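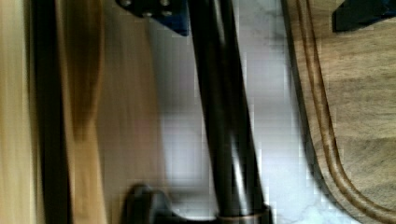 My display still reads 179 watts with everything in the house switched off, one reader wrote after the last edition of this guide, and does that mean the sensor is faulty? In most homes it does not. Clocks, chargers, routers and doorbells all draw power when they look idle. The steps in this section will help you find out what is using it.

Section 4: Measuring your standby load

Before you start, the Skamitz home energy display must be paired with its sensor (Section 2) and must have been running for at least 60 minutes. The sensor itself has to be fitted by a licensed electrician.

CAUTION: Do not open the electrical panel cover. Everything in this section is done from the display and at the wall outlets.

CAUTION: Do not unplug medical equipment, alarms or a freezer that is in use.

1. Press and hold MODE until LIVE appears.

2. Turn off the lights, the television and any heating or cooling you can do without for half an hour.

3. Wait for the reading to settle. It refreshes every 6 seconds, and a refrigerator starting up will push it higher for a while.

4. Press SAVE. The display stores the figure as BASE.

5. Go to the first room and unplug one appliance. Wait for two refreshes, then write down the new reading.

6. Plug it back in before you move on to the next one.

Note: A change of less than 2 watts is too small for the sensor to measure reliably. Write it down as zero.

Note: If the reading goes up when you unplug something, another appliance has switched itself on. Wait until it stops and repeat step 5.
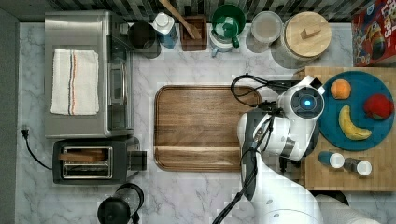 KITCHEN AND LAUNDRY

Start with anything that has a clock, a lit button or a remote control. Plain appliances with a mechanical switch usually draw nothing when they are off – check one or two and skip the rest.

7. Press NAME and turn the dial to choose a label. The display holds up to 28 labels.

8. Enter the drop in watts that you wrote down in step 5 and press SAVE.

9. For a built-in dishwasher or range, where the plug cannot be reached, choose FIXED and leave the value blank.

Labels can be edited later under SETUP, but deleting one also removes its history.

BASE READING DOES NOT SETTLE

Move the display closer to the sensor and repeat from step 1. If the figure still jumps by more than 20 watts, carry out a sensor reset as described in Section 7.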